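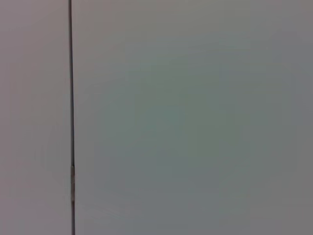

Gap between two panels - fill it or leave it?

sangwook_do
27/12/2019
Hello all. I have two pale flat panels side by side in my kitchen in Zilcombe, and the narrow dark gap between them disturbs me every time I make tea. In the lower part there is also a short piece of something tan inside the gap. I don't know if it is old tape or the bare edge of the board. Should I fill the whole line with white sealant?

orla_h
Is either of them a door? If it opens, please put the sealant away.

sangwook_do
The right one opens, the left one is fixed. I forgot to write this, sorry.

orla_h
Then leave it. A door needs its gap. Mine has 2 mm and it still rubs in January.

Vikesar142
I don't agree fully. You can't fill it, but you can paint the inside edges in the same pale colour. I did this 5 years ago and the line looks much softer.

orla_h
Paint on the edge makes the gap smaller, and then it sticks.

Vikesar142
One thin coat - mine never stuck.

mikyung_s
Before any paint, open the door and look at the tan part. If it is tape, warm it with a hair dryer and pull slowly. If it is the board, cover it with edging strip.

sangwook_do
Thank you, I will open it tonight and look with a torch. The paint I will think about.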